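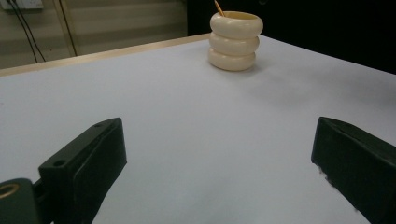 Soledad Ibarra read our draft and wrote back that a kit review ought to start with the thing you hold in your hand, so I've moved the specs down and the handling up. She also thought we were too kind about the price. Maybe!

Reviews > Data Collection Kits > Temura Hand-Held Gripper > Section 4

4. Using the kit at the table

Figure 2. The Temura gripper at a white tabletop, fingers apart, with a ringed cream cup further back.

I'll say up front that I liked this kit more than I expected to. We bought ours in February and I've recorded 500 short demonstrations with it, all on tabletop pick-and-place (cups, pens, small boxes, the usual stuff). The two dark fingers stay big in the camera view the whole time, as in Figure 2, and that suits our training setup fine. My co-authors would have liked a bit more table and a bit less finger, and we went back and forth on it for weeks.

Of those 500, we threw out 46. Most of the bad ones were my fault: I swung the tool too fast and the tracking got lost. The Bimon software that comes with the kit flags those by itself, but it only tells you after you've stopped recording, and I'd have loved a beep or something.

Setup took me 11 minutes the first time, with the manual open next to me. The Koivisto kit we tried before it took most of an afternoon, though to be fair that one also does two hands, and we were working from an old copy of the instructions.

My wrist got tired after 200 takes in one sitting. Temura sells a lighter handle as an extra and we haven't tried it yet. The lab in Cletham has one on order, so the grip comparison in Section 5 covers the standard handle only.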